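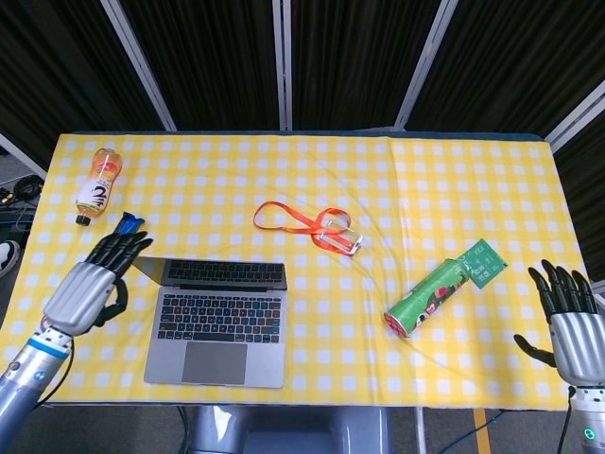
Posted by lilard_kitchen in Home & Cleaning > Tables and Linens
11 replies, showing best 3

Checkered tablecloth won't lie flat, laptop slides on it

Ok quick one before I have to go. Got a yellow and white checkered tablecloth for the big table because the top underneath is pretty beat up. Love the color. Problem is it wrinkles the second anybody sits down and there's a diagonal crease on the right side that will NOT come out. Tried smoothing it by hand, tried leaving a stack of books on it overnight. Still there.

Also this table is where everything lands. Laptop, drinks, snack tube, my badge on its orange lanyard, little circuit board from a kit. Laptop skates around when I type and drags the cloth with it. Bottles tip over. So far no spill on the keyboard but it's coming, I can feel it.

Don't know what the cloth is made of, tag got cut off. Might be cotton, might be a blend. Iron is an old Zistell that runs hot so I'm kinda scared of it. Any way to get the crease out and keep the thing in place? Rather not tape it, I take it off to wash.

Ritchie_Lane_Mom
Crease first. Damp it, don't soak it. Spray bottle, plain water, then lay a thin dish towel over the crease and iron thru the towel on low. Start at a corner nobody looks at. If the corner goes shiny or feels sticky stop right there, you've got a blend with a lot of plastic in it. If low does nothing go up one notch. Mine took 3 passes.

Iron it on a board or a folded bath towel on the floor, not on the table. I did mine on the table once and left a white cloudy patch in the finish, still there 7 years later.

Then don't fold it again. Roll it on a wrapping paper tube. The folding is what's giving you that crease, a diagonal one usually means it got shoved in a drawer half folded. No judgement, I did that for years.

For the sliding get the rubbery mesh stuff they sell for under rugs. Cut it a couple inches smaller than the table all the way around so it doesnt show. Goes under the cloth. Washes in the sink. Cheap.

old_rendthorpe
just get a vinyl one. wipes off. done

deskpile_100
Mesh helps but it only stops the cloth moving on the table. Laptop will still slide on the cloth. You want something flat and a bit heavy under the laptop, big cutting board or a placemat with a grippy back. Better for the laptop too, the vents are on the bottom on a lot of them and bunched up fabric blocks them.

Bottles: stand them up on the far side from the laptop and put the cap back on every time. Lying down they roll, and a loose cap on orange soda or juice means sticky keys. Ask me how I know. A plain tray with a lip is good, drinks and snacks go on the tray and nowhere else.

Circuit board, put it in a little box or at least in a bag. Crumbs, drips, and the pins on the back of those things can snag the weave. Pulled a thread clear across mine that way.

Clips on the table edge also work if the top isnt too thick, measure before you buy. Mine popped off constantly.

lilard_kitchen (original poster)
Thx! Low heat with the towel got most of it out, you can only see it if you look from the side. Ordered the mesh. Not getting vinyl lol. Trying a cutting board under the laptop tonight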